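5.3 주행 가능 영역 분할 모듈 설정

이 절은 Ziltora 인지 스택의 전방 카메라 입력에서 포장면을 분할하고, 그 결과를 지역 계획기의 비용 지도에 연결하는 절차를 다룬다. 카메라 내부 파라미터 보정(5.1)과 외부 파라미터 보정(5.2)을 마친 상태에서 진행한다.

5.3.1 사전 조건

- 인지 노드와 계획 노드가 같은 시간 기준으로 동기화되어 있을 것
- 로봇이 정지 상태이고 구동부 출력이 차단되어 있을 것
- 설정 파일 seg_front.conf에 쓰기 권한이 있을 것

주의: 구동부 출력을 차단하지 않고 분할 노드를 재시작하면 계획기가 마지막으로 수신한 비용 지도를 계속 사용한다. 재시작 전에 반드시 출력 상태를 확인한다.

5.3.2 차체 마스크 등록

1. 설정 콘솔에서 [인지] > [전방 카메라] > [원본 영상]을 연다.
2. 로봇을 밝은 색의 균일한 포장면 위에 세운다. 어두운 바닥에서는 차체 윤곽이 배경과 분리되지 않는다.
3. 영상 하단에 들어오는 차체 부위를 확인한다.
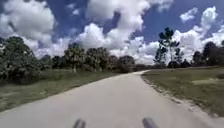 그림 5-4. 마스크 등록 전 원본 영상. 하단 중앙 양쪽의 어두운 돌출부가 차체 전면부이다.

4. [마스크 편집]을 선택하고 돌출부마다 다각형을 하나씩 그린다. 두 돌출부를 한 다각형으로 묶으면 그 사이의 포장면이 함께 제외된다.
5. mask_margin 값을 8(픽셀)로 입력한다. 초점이 맞지 않아 윤곽이 흐린 부위는 여유 폭이 부족하면 근거리 장애물로 분류된다.
6. [저장]을 누르고 분할 노드를 재시작한다.

참고: 카메라 브래킷을 탈거한 경우 마스크는 무효가 된다. 5.2절부터 다시 수행한다.

5.3.3 노출 및 하늘 영역 설정

1. exposure_mode를 roi로 변경한다. 기본값 full은 영상 전체의 평균 휘도를 사용하므로 구름이 많고 밝은 하늘에서는 지면 노출이 부족해질 수 있다.
2. 측광 영역을 지평선 아래로 한정한다.
3. sky_reject를 활성화한다. 지평선 위의 화소는 분할 추론에서 제외된다.
4. 히스토그램 창에서 포장면 화소가 상한값에 포화되지 않았는지 확인한다. 포화된 경우 노출 보정값을 한 단계씩 낮춘다.

5.3.4 경계 클래스 지정

분할 모델은 포장면, 갓길, 초지, 수목, 기타의 클래스를 출력한다. 차선 표시가 없는 길에서는 포장면과 인접 클래스의 경계가 유일한 횡방향 기준이 되므로 갓길의 비용을 별도로 지정해야 한다.
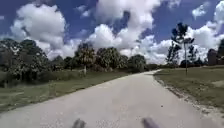
그림 5-5. 경계 클래스 지정에 사용하는 영상. 포장면 왼쪽은 초지, 오른쪽은 모래와 자갈이 섞인 갓길이다.

1. [클래스 비용] 표에서 포장면을 0, 갓길을 30, 초지와 수목을 차단으로 지정한다.
2. boundary_smooth를 20(프레임)으로 설정한다. 값이 클수록 경계의 떨림은 줄지만 굽은 구간에서 응답이 늦어진다.
3. min_blob을 1,000(픽셀)으로 설정한다. 포장면의 얼룩이나 작은 부스러기에서 생기는 오분류 영역은 이 값 미만이면 제거된다.
4. 길이 오른쪽으로 굽는 지점에서 경로 중심선이 갓길을 가로지르지 않는지 오버레이로 확인한다.

주의: min_blob은 분할 결과에만 적용된다. 거리 센서의 장애물 필터는 6.2절에서 따로 설정하며, 이 값을 올려 장애물 오검출을 줄이려고 해서는 안 된다.

5.3.5 설정 확인

1. 구동부 출력을 차단한 채 [계획] > [모의 실행]을 시작한다.
2. 차체 마스크 위치에 비용 셀이 생성되지 않는지 확인한다.
3. 원거리에서 길의 폭이 좁아지는 구간의 신뢰도가 하한 아래로 내려가면 계획 거리가 자동으로 단축된다. 콘솔에 PLAN_HORIZON_REDUCED가 표시되는 것은 정상 동작이다.
4. MASK_STALE이 표시되면 5.3.2로 돌아간다.
5. 설정을 프로파일로 저장한다. 프로파일 이름에는 장소와 카메라 위치를 포함한다.

관련 항목: 5.4 야간 프로파일, 6.2 거리 센서 필터, 부록 B 오류 코드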